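FOR IMMEDIATE RELEASE
2nd November

Rezaul Samarakoon files for Sindham Township supervisor, promises open books on the Ulline Road contract

SINDHAM – Hi, neighbors. My name is Rezaul Samarakoon, and this morning I walked into the township office with my nominating petition under my arm and filed to run for supervisor. I needed 80 signatures. I turned in 177, and I want to thank every person who signed, including the ones who told me on the porch that they hadn't made up their minds and just thought there ought to be a contest.

I know a press release is supposed to say "the candidate stated" and so on. I'm writing this one myself, at my own kitchen table, so you're getting it the way I talk.

I've lived in Sindham for 19 years. I fix commercial refrigerators for a living (if the cooler at your corner store hums a little less than it used to, you're welcome!) and I've been going to township meetings since the spring they tried to close the Malinowski Street footbridge. I went to complain about the bridge and I kept going back. I've sat through drainage, dog licenses, two rounds of the sign ordinance and one very long night about chickens.

What got me from the folding chairs to the ballot was the Ulline Road resurfacing job. In September the board voted to give that work to Fatex Paving. The agenda item was one line long. There was no bid sheet in the packet, and when I asked during public comment how many companies had bid, I was told the paperwork was "with the office." I put in a written records request the next morning and got a letter back saying it would need more time. I'm still waiting.

I want to be careful here, and fair. I'm not accusing Fatex of anything. They may have come in with the best price and they may do a beautiful job. I'd just like to see the numbers, and I think anybody who pays township taxes should be able to see them too, before the vote is taken.
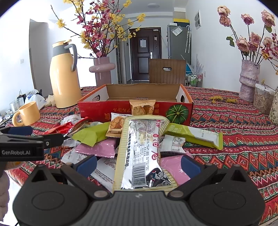

My first proposal is simple enough to fit on an index card. Every contract the township signs, and every bid that lost, goes on the website a full week before the board votes on it, in a form a normal person can read. Think about what we already expect in the snack aisle. Pick up something in a silver wrapper and it's covered in small red and black print, with a barcode and maybe a cartoon to keep the kids happy, and all of that is for a thing you'll finish in four bites. A road has to last us a good many winters. It should come with at least that much reading material, and I'll happily skip the cartoon.

Second, I want public comment moved to the front of the meeting. Right now it comes last, after the votes, and by then the parents have gone home to put kids to bed and the folks on early shift have gone home to put themselves to bed. Two other people and I once gave our comments to a board that already had its coats on.

Third, Malinowski Street. The footbridge stayed open, which was great, but the handrail on the creek side still wobbles and the light at the north end has been out since before the leaves turned. Kids cross there on the way to school. I've raised it at three meetings. I'd like to be the person who gets to say "yes, schedule it."

I've been asked if I'm running with a slate or a party. I'm not. There are 2,542 registered voters in Sindham, and my plan is to knock on as many of your doors as my knees allow. If you've got a dog, please tell me which gate to use. If you disagree with me, I'd still like to hear it – the fellow who changed my mind on the sign ordinance started out by yelling at me across a hedge, and we get along fine now.

I've invited the current supervisor to debate me in the grange hall, any evening that works, with questions taken from the floor. I haven't heard back yet, but I only asked today, so let's give it a little time. I'll bring the coffee either way.

Yard signs are being printed now and should be ready soon. They're green, they're plain, and my last name barely fits. If you'd like one, or you want to help with door knocking, stop me anywhere you see the refrigerator van, or leave a note in the campaign box at the hardware store on Malinowski Street.

Media contact: Rezaul Samarakoon, candidate for Sindham Township supervisor. I answer my own phone, usually after 5 p.m.

###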